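Section 4: Oiling and Looking After Your Wero Table Top
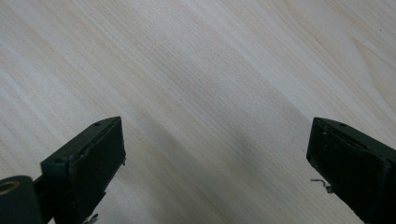
Your table left the Dorkine workshop with one thin coat of oil, enough to get it through shipping and no further. The second coat is your job. Set aside an evening and do this before the first dinner, however hungry everyone is.

You will need the 300 ml can of Fidik hard oil from the hardware bag, two cotton cloths, and a room you don't mind smelling for a day.

Before you start

1. Clear the top and wipe it with a barely damp cloth. Let it dry for an hour.

2. Feel the surface with your palm. If it is rough, sand lightly with the gray pad, always along the grain. Sanding in circles leaves circles, and you will see them every morning at breakfast.

3. Vacuum up the dust. Blowing on it moves it to the chairs.

Applying the oil

4. Shake the can with the lid on. We mention the lid for a reason.

5. Pour a puddle the size of a coin onto the cloth and spread it along the grain. Work in strips from one long edge to the other.

6. Wait 15 minutes. Go somewhere else. Poking it to see how it's doing will tell you that it is sticky.

7. Wipe off everything that has not soaked in, using the second cloth. When you think you are done, wipe again.

8. Leave the top bare overnight. Light use is fine after 24 hours. Hold off on tablecloths, wine and homework for a week.

CAUTION: Cloths soaked in oil can heat up and catch fire on their own. Soak them in water, lay them flat outdoors to dry, and only then throw them out. Do not ball them up in the kitchen trash.

NOTE: One can covers the 2000 x 700 mm top with some left over. Owners of the round Ocampo model will have more left over, and a strong urge to oil other things. Cutting boards are not covered by this guide.

Everyday care

Wipe up spills when they happen. Use a trivet under hot pans, including the ones you are "just putting down for a second." Skip spray polish, which builds up into a film that the next coat of oil can't get through.

White rings from glasses usually come out with the gray pad and a dab of oil. Repeat steps 1 to 8 once a year, or whenever water stops beading on the surface.

Replacement oil is part no. 2983. Order it before you run out, as you will be short on patience by then.

Rev. April 2024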